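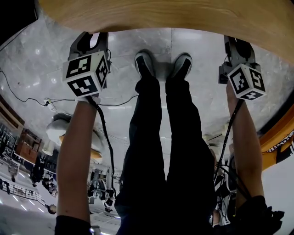
Can a machine do the housework yet?

Some of it, in some homes, with someone nearby. Robot vacuums and mops have been dependable for years, and most of the questions we get at Virov are about what comes next: tidying, laundry, dishes, wiping benches. For those jobs the hard part is the hand, and much of the current effort goes into teaching it by having people work with hand-held grippers, one in each fist, each with a cube of black-and-white square markers on it so its movement can be followed. Two curved jaws have to do what five fingers do without thinking. The answers on this page are kept up to date by Theda Harms and were last revised in June.

Which chores can I hand over today?

Vacuuming and mopping of hard floors, lawn mowing, pool cleaning and window cleaning on large flat panes. You will still empty bins, rinse pads and pick up socks. Anything that involves lifting an object and putting it somewhere else is still at trial stage.

What about folding laundry?

Towels and tea towels are going reasonably well. In our trial at Pathak, the machine folded a bath towel in 140 seconds on average, and most people would call the result tidy enough for the cupboard. T-shirts are slower. Fitted sheets, bras and anything inside out are not attempted. Nothing we have tested can empty a full hamper and sort it without help.

Can a robot load the dishwasher?

Plates and mugs, yes, if they are already scraped and there is some space between them. Cutlery is unreliable. Wine glasses are left out of our trials at the moment.

Why start from people using grippers? Wouldn't it be easier to film hands?

Filming hands is easier for the person. The trouble comes afterwards, when the movement of a hand has to be translated for a machine that doesn't have one. If the person has already done the job with jaws, there is less to translate. The cost is that the work is slower and quite tiring on the forearms. We limit sessions to 2 hours with a break in the middle.

How many examples does a machine need to learn one chore?

It varies a great deal. Our wiping task used 3606 recorded attempts, including the bad ones. Wiping sounds simple, but the machine has to keep an even pressure, deal with crumbs and go around whatever has been left on the bench. A task with rigid objects that always sit in the same spot needs far fewer.

Will it work in my kitchen if it learned somewhere else?

Probably not as well. Different bench heights, shiny stone, dark cupboards and low winter light all cause trouble. Arlo Esposito runs our home visits, and of the 9 kitchens he has tried so far, the older ones with narrow galleys were the worst. Reach was the usual problem there, followed by doors that stick.

Is the shop floor any further along?

Yes, for narrow jobs. Packing cartons of one size, moving totes and feeding parts into a machine are all done by robots every day. Mixed picking is improving. Restocking shelves in an ordinary shop, with customers walking through, is still mostly done by staff. Our Pritelico trial covers facing up shelves after closing, and a staff member checks each aisle before opening.

Is it safe around children and pets?

The floor robots sold for home use are generally fine if you follow the manual. Arms are another matter. We don't run an arm with a child or an animal in the room, and we ask trial households to keep the door shut.

What would one cost me?

We don't sell to households and can't quote a price. Anyone comparing products should ask what the yearly service fee covers, whether the machine works when the internet is down, and who pays for a broken plate.

Can I take part in a trial?

Tristico, our home program, takes new households twice a year. You need a ground-floor kitchen or a lift, a standard power point near the bench and someone home during sessions. Renters should get written permission from their landlord first. Use the contact form and choose "home program" from the list.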